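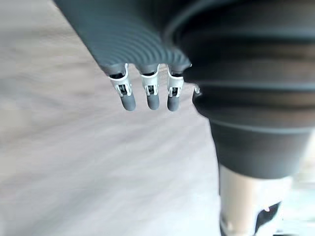

I finally did the bedroom! After 13 months of living with it half finished (the boxes went in March, the curtains took a lot longer), I gave the whole weekend to that one small room and I am so pleased with it that I keep walking in just to stand there.

For anyone new, this is the little bedroom in our place in Davley, the one with the good window and hardly any floor. A double bed fits, a nightstand fits, and after that you have to think hard about every single thing you carry through the door. I used to fight that. I had a chair in there, and a floor lamp, and a basket for magazines that I never read in bed because I fall asleep in 2 minutes. All gone now. The chair went to Wanda Olszewski across the hall, who had it covered in seed catalogs by the same evening.

So, the bed. I've wanted a bed skirt forever and kept being told they were old-fashioned, and I don't care, I love it. I went with beige, gathered, so it hangs in soft folds and hides the storage bins underneath. Getting it on was a whole job. You have to lift the mattress, lay the flat part down, pull it straight, drop the mattress back, and then find out you've got it crooked. I did that three times. Ayana Admasu came over for the last round and held up the heavy end while I crawled along the side tugging, and the two of us got it right! It stops a little above the floor, which I was worried about when I measured, but it means I can sweep along the hem without dragging it through the dust.
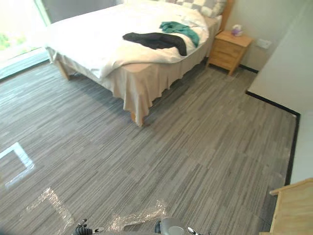
The duvet is the big white one from my mother's house and it is really too thick for the cover, so it never lies flat. I've stopped trying. In the morning when the sun comes in, the whole bed glows, and a few lumps don't bother me one bit. I put the checkered pillow back too, the gray and white one with the great big squares. I had packed it away thinking I wanted everything plain, and plain turned out to be a bit sad. One loud pillow is just right for a room this size.

The nightstand I'm keeping exactly as it is. Light wood, one drawer, tissues on top, done. I had a whole pile of stuff on there before (hand cream, three pairs of reading glasses, a dish of hair ties) and now it all lives in the drawer in a divided tray I got at Shirazi, the housewares shop by the station. If you go, look on the back wall, the trays are behind the lunch boxes.

Then clothes, my weak spot! Whatever I've worn once and could wear again ends up on the bed. The teal top is the worst offender, I practically live in it from October on, and anything black goes right along with it. My new rule is that clothes can land on the bed during the day, as long as they're folded and put away or in the wash before I brush my teeth. It's been 8 days and I've only slipped once. Martti Oksanen wrote to me after my closet post and said he hangs his in-between clothes on two hooks behind the door, and I'm very tempted. I need to check that the door still opens all the way with a thick sweater on it.

What I still want to do:

A reading light that clips to the headboard, with a cord long enough to get down to the outlet beside the nightstand.

New felt pads for the bed legs. I lost one when we shifted the bed and you can hear it.

Something for the wall, maybe. It's off-white and bare and I go back and forth. Ayana says a round mirror, I say a small quilt.

I'm also washing the bed skirt by itself the first time in cool water, in case it shrinks. If anybody has had a cotton one go short on them, please tell me before Saturday!

Next post will be the hallway shelf, and yes, I'll finally answer everyone who asked about the paint.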